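Paltside Repair Room
Minutes of the general meeting, September 2025

Present: Theano Raptis (chair and note-taker), both bench leads, the Joden Street liaison, six members. Apologies were received from the bookings desk.

1. Minutes of the last meeting

Agreed with one correction. Under item 4, "Makori mats" should read "Makori mat". We only ordered the one. It has still not arrived.

2. Matters arising from April

The window latch has been mended. The second key is back with the bench leads. The noticeboard has not been moved and the item is carried over again.

The question of who replaces lost SIM pins was left open in April. Agreed that the room replaces them from the sundries tin, and that a note of it goes in the book. Nothing further was outstanding.

3. Tool rolls

The bench leads reported on the move from the drawer to the rolls. Tweezers used to go in the drawer loose and came out with the tips crossed. Since the change fewer have gone to the scrap box, and members find it quicker to pick out the one they want. The black roll with the orange binding will stay as the main one for phone work.

A member asked if the clear tip covers have to go back on every time. The leads said yes, including when the tool is only being put down between two screws. Spare covers are in the tin with the SIM pins.

It was asked whether the pockets should be labelled. Views differed. One member said labels would peel off the fabric inside a month and leave glue behind. Another found it hard to tell one fine pair from the next once they were in their loops. Agreed to try a printed card kept beside the roll, and to leave the roll itself alone.

Action: bench leads to draw up the card.
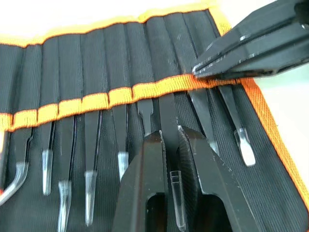
4. Order from Mukine

The Mukine quotation was read out. It covers a second roll, replacement tweezers and a box of 100 tip covers. The reference is 521 and should be quoted on anything we send them. The price holds for 10 working days from the date on the letter.

There was some discussion of whether a second roll is needed at all. Those who come in the evenings said yes, as they often wait for the first to come free. Those who come in the mornings had not noticed a problem. It was put to a show of hands and carried.

On the layout of the rolls, the leads asked that a pry tool be kept in among the tweezers. When they were kept in separate places, people went looking for one and used a screwdriver when they couldn't find it. Two cracked screens in the spring were put down to this. The angled and curved tweezers can go on either side of the pry tool, with the straight ones further along. Members who prefer another order are asked to put things back in this one anyway.

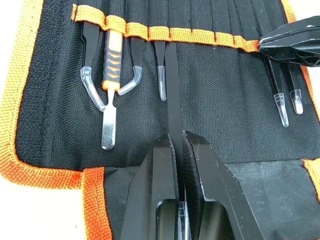
The chair asked that tools be drawn out slowly and one at a time. The elastic on the old roll went slack through people pulling several out together, and sewing it back took one of the leads most of an afternoon. Anyone who finds a stitch coming loose should write it in the book and carry on using the other loops.

Washing of the rolls was raised. Damp cloth only. Not in the machine.

Action: Theano Raptis to confirm the order with Mukine.

5. Phone bench

The liaison passed on a request from Joden Street for an extra phone session each month. They have had up to 10 people asking, mostly about batteries and charging ports. The leads would be willing if the session finishes by eight and if someone else sets out. One of the members present offered to set out for the first two. Agreed on that basis, to be looked at again afterwards.

Phones should be booked in with the owner's name on the slip and the passcode left off it. If the phone comes in a case, the case is to be noted too. We had one case go home with the wrong person in the summer and would like not to repeat it.

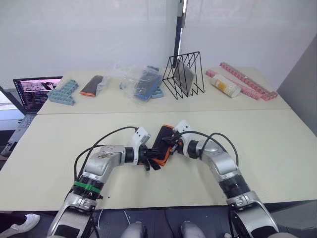 Bench space was the longest item of the evening. Several people want more room for taking backs off and laying out screws. The beige tables are pushed up against each other, and with the far one used for other things the near one has to do for the phone work. There is a seam where they meet, and the leads are worried about screws going down it. The laptop was also mentioned, as it sits at the far left and partly hangs off the side of the table. It was agreed that it should be moved in fully, and that a strip of tape be tried over the seam. If the tape lifts, we will look at a proper joining strip, which a member thinks can be had cheaply.

A proposal to buy a third table was not taken further. It would block the way to the sink.

Action: setting-out member to tape the seam and move the laptop.

6. Repair count

The counter in the book has reached 3000 items since the room opened. This includes lamps and toasters as well as phones. The chair thanked everyone who has kept the book up. A member asked for the handwriting to be clearer.

7. Any other business

The kettle has been descaled. Donated chargers should go in the crate under the coats and not on the shelf.

Date of next meeting to be put on the noticeboard, wherever it is by then.

Recent items
Paltside Repair Room: minutes, April
How to book a phone in
What we can and can't mend
Joden Street sessions: times and access
Sundries tin: what to write in the book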